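**Levgate 29 Storage Bin**

Translucent plastic, low walls, open top. For folded or rolled clothing on a tabletop or shelf.

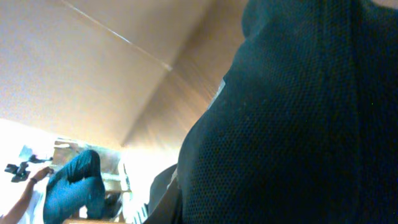
Part no. 644 -- sold singly. Lids are ordered separately under part no. 700.
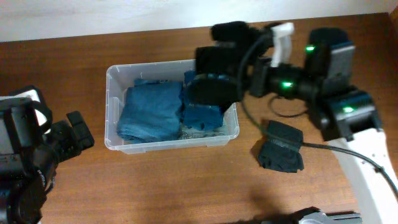

**Can denim go in with lighter fabrics?**
Put the denim in last, on top.

Wipe with a damp cloth. Do not use solvents.

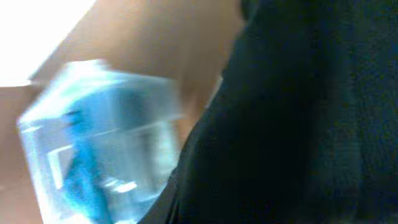 **Where does it ship from?**
Roltville.

Rolled garments hold their shape better with two bands of tape each. 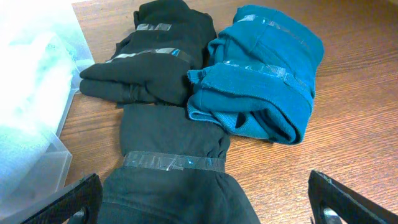

Remove tape before long storage -- adhesive can mark knits.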